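Keep the Old Tower, Open the Old Tower

My sister wants to throw out her desktop. It still turns on and it still runs her invoices, only it takes so long to open a spreadsheet that she's started making tea in between. She asked me which new one to buy and I said don't, bring it over on the weekend and we'll put more memory in it. She looked at me like I'd offered to take out her appendix.

I've been having this same conversation for 11 years now, at family dinners and in the line at the Livcombe post office, and I think I've finally figured out what bugs me about it. People who will happily change a tire, re-cover a couch or bake a wedding cake for 80 cousins will not take the side off a computer. They think something in there will go off. And so a perfectly decent machine goes to the curb over a part the size of a stick of gum.
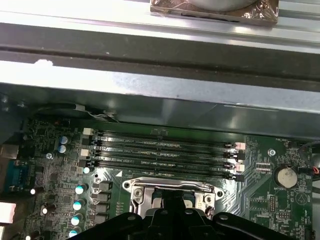 Memory is the friendliest job in the whole box, and I wish more people started with it. You switch off, unplug, touch some bare metal, push the latches back, line up the notch, press until it clicks. I've taught this to my mother-in-law (over the phone!). The slots are usually easy to find, too, long and black and set side by side, and on a board like this green one there are four of them with DIMM_CPU1 printed faintly on the top two in tiny white letters. I love those little letters. Somebody at a factory decided that whoever opened the lid deserved a label, and I take that as an invitation. The latches help too, a few pale ones mixed in with the black, so your eye has something to land on when you're bent over with a flashlight in your teeth.

Now, I'll grant the other side a few things. Old towers are heavy. They're thirsty on electricity, some of them, and they collect dust like nothing else in the house. My friend Kassab (he has a first name, we just don't use it) says I'm sentimental and that a small new box would do everything my old one does on a quarter of the desk. He's right about the desk! But he's on his third small new box, and when the last one got slow there was nothing he could do about it, because the memory was soldered down flat. He recycled it. I was annoyed for a week.

So my real complaint is with the shopping advice. Every article I read starts from the idea that you're replacing the whole thing. I'd like just one of them to start with "have you looked inside?" Lay it on its side on a table with good light, take the panel off and have a look around before you spend 700 dollars. Worst case, you've vacuumed it.
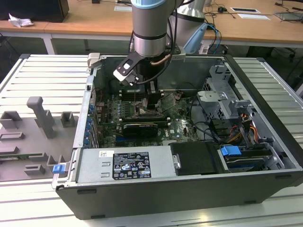 Hala Qudah
Columnist, home and repair

A big case lying open is a pretty readable thing once you stop being scared of it. The power supply is the silver block with the specs printed on a black label, and that's the one part I tell everybody to leave shut. The colored wires head off from there toward the drives. The graphics card sits in its slot in the board, and the hard drive is tucked down in its own corner with a blue tab on the bay. There's room for your hands, and that matters more to me than how fast it is. I can't say the same for my laptop, which I opened once in April and which has rattled ever since.

I do have rules. Take a picture before you touch any cable. Put the screws in a muffin tin. Look up which memory your board takes before you order any -- the notch is in a different place on different kinds and no amount of pushing will fix that. If it won't go in, stop and turn it around.

My sister is coming over with hers on the weekend, and she's bringing the tea.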